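February
By the Dudlow play table desk

Sorting and Storing Big Building Bricks Without Losing Your Mind

Big chunky bricks are my favorite toy in the whole house. They survive being stepped on, they wash beautifully, and a two-year-old and a nine-year-old can both get a good hour out of them. What they don't do is put themselves away! After a long winter of finding them in the boots, I finally worked out a routine that we've stuck to, and I'm so pleased with it that I want to write down every bit.

You need a clear table, a soft bag or two with a zipper, a flat box with a lid, a damp cloth and a roll of labels. If your table is small, push two together end to end. I can't say enough good things about this. One table holds what is still loose and the other holds the bags and boxes, and the seam between them makes a handy line that even small kids understand.

Step 1. Empty everything out

Tip the whole collection onto the floor on an old sheet. All of it, including the bottom of the toy chest and the bag that lives in the car. We had 219 bricks when I did this, plus a sock, a jar lid and 61 pieces of a puzzle I had given up on (hooray!). Pull out anything that isn't a brick and set it to one side for now.

Step 2. Wash the sticky ones

Fill the sink with warm water and a squirt of dish soap. Leave the bricks in for 20 minutes, swish them around, then go over the studs with an old toothbrush. Crumbs love the hollow underside, so give that a scrub too. Stand them stud side up on a towel overnight and turn them over in the morning so the insides can drain.

Step 3. Bring them to the table a few at a time

I used to dump the lot on the table and then stare at it. Much better to carry up a small handful, put those away, and go back for more. Spread them out so there's space between them and you can pick up each one cleanly. Little hands do well with this, and it's a lovely color game along the way: "Can you find me the red one?"

Step 4. Pick how you'll sort

Color looks gorgeous on a shelf and is easy for toddlers. Size is better for serious builders, who want all the square four-stud bricks together and don't care what color they are. We go by color at Ernau Street and by size at my sister's place, and both work fine. Just pick one and keep it for a month before you change your mind.

Step 5. Bag, box, label

Soft pouches are great for small sets you want to take along. I like the Kadlec zip pouch because it opens wide, but any bag with a sturdy zipper will do. Don't fill it to the top or the corners of the bricks will strain the seams. A flat box suits the base plates and the odd pieces. Write the label before you stick it on! I've ruined plenty of Hekik labels trying to write on a squashy bag.

Last thing, wipe the table down and check under it. There is always a yellow one.

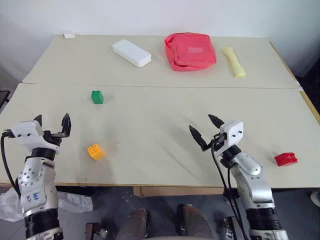 Green, yellow and red bricks on the near table, pouch and box on the far one.
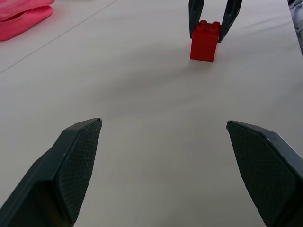

Vol. 2, page 61

If you've got more than one kid helping, give each of them a color and a bag of their own. It cuts down the squabbling and it goes so much faster. Ours now race each other to the zipper, and I get to the dishes before bedtime.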